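Before we sign for a second laundry arm

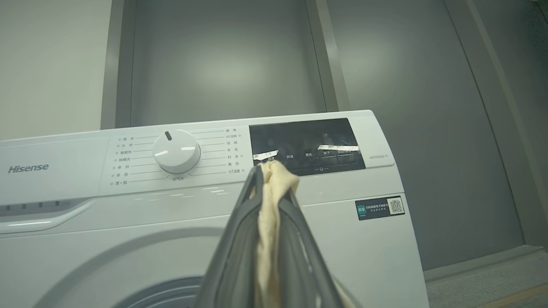 2 min read

Groretti wants an answer on the second arm by January. I'd hold off. The quote covers the arm and gripper and leaves out service, spare fingers and the hours Wayne Simard spends setting up each cloth run. Florence Sutherland's budget sheet puts those hours at about 30 a month.

The washer is a stock Hisense with a dial and a flat button panel, so any replacement model means teaching the arm again. Szabo has no line for that. Ask Groretti for 100 logged cloth runs, failures included, and a six-month rental price.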